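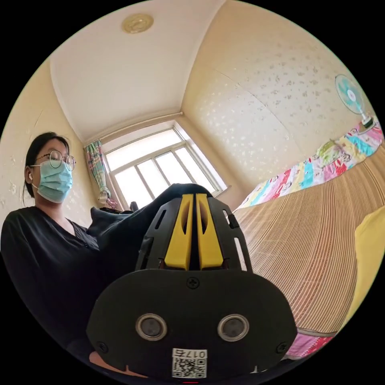 Figure 3. Handling black fabric with the yellow-fingered hand tool, Toltitz study, home setting.

4.2 What the tool does to the pace of the work

I came into this part of the study expecting to write about speed. Everyone at Ternex talked about speed when we planned the visits in February, and I had a whole page of interview questions on it (most of which I never got to ask). What people wanted to talk about was their hands.

Folding and sorting clothes is work you do with your fingertips. You feel for the seam, you pinch, you shake, and you're on to the next piece before you've thought about it. Doing the same job through a gripper takes all of that away. Black cloth was the one everybody complained about. Shalini Kushwaha, who had sorted garments for seven years before she joined the project, told me she used to find a hem "without asking my eyes," and that with the tool she had to look the whole time. I tried it myself for 15 minutes and came away with a sore thumb and a lot of respect for her.

The looking changes the company you keep, too. Several people said they talked less while working this way, and that they missed it! Sumathi Rajan said the talk came back once her hands had learned the grip, although for her that took most of the first week. Others never got there. I don't have a good explanation for the difference, and age and past experience don't seem to line up with it in our notes.

Then there is the question of what counts as doing the job well. In the old sorting room at Clotar, a good worker was a fast one, and everyone knew who was fast. Here the coordinators asked for steady, clean motions, and a fold done slowly was worth more than a quick one that slipped. Rhonda Boychuk called it "being paid to be boring," and she meant it kindly. But she also said it was strange to have a skill she was proud of turn into a habit she had to hold back. I heard some version of this in nearly every interview, usually toward the end, after I'd put my pen down.
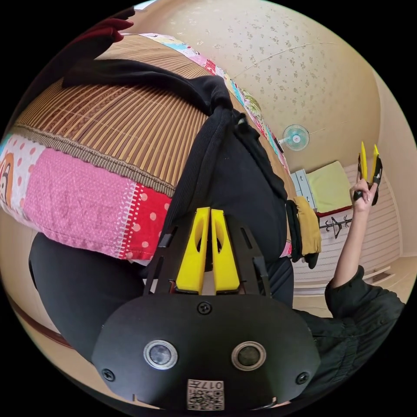

4.3 Working from home, more or less

Part of the work took place in ordinary rooms, with a bed or a mat serving as the work surface. I'd guessed people would like this, and mostly they did - no bus, no locker, your own fan on the wall. Delia Farías liked being able to stop for lunch when she was hungry. What bothered her was that the bed was still the bed in the evening, and she'd catch herself straightening the quilt as if somebody were going to check it.

The payment rules made this worse. Rodrigues, the contractor that handled the schedules, paid by accepted session, and a session of 30 minutes could be turned down with no reason given. On the factory floor you could walk over and ask a supervisor. At home there was a message form. Viola Ruggiero and I went back through the complaints together, and the ones about money were nearly always about not getting an answer as well.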